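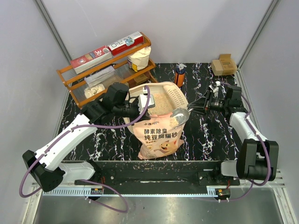 Cedbridge Facilities Support
Ticket subject: Litter supplies, storage and odour
Submitted by: Itzel Villalobos
Opened: Apr 7, 2026
Priority: Normal
Status: Closed

Issue reported
The requester advises that the tofu litter kept in the supply area has begun to clump in the bag before use. A faint sour odour has also been noticed on opening. The same product has been ordered since October without complaint.

Initial response
The requester was asked to confirm the product in use, how the bag is closed between uses, and whether any liquid is kept nearby. The product was confirmed as the peach-coloured bag of tofu litter with the enzyme deodorizing label. The top is rolled open for scooping, and both the white slotted scoop and the metal scoop are used with it. The orange spray bottle is kept on the same tabletop, behind the bag.

Assessment
Tofu litter takes up moisture readily from the air and from damp utensils. The requester confirmed that the slotted scoop is rinsed after each cleaning and has at times been put back before it was fully dry. The bag had also been left open over the long weekend. No fault with the product was identified, and a claim to the supplier, Bakker, is not recommended.

Action required
1. Discard any litter that has formed lumps or has an odour.
2. Move the remainder to a dry container with a tight lid.
3. Keep the metal scoop for dispensing clean litter only. The slotted scoop is to be used at the tray and stored apart from the bag.
4. Dry both scoops fully after washing.
5. Do not use the spray bottle near open litter.

Follow-up
A lidded Stito container was issued from stores. The requester reported after 3 days that the litter was pouring freely and that the odour had gone. She asked whether the items on the wooden rack should also be moved. The rack may remain in its present position, provided that opened packages are resealed.

Resolution
Closed with the agreement of the requester. Should clumping return, please reply to this ticket within 30 days and it will be reopened.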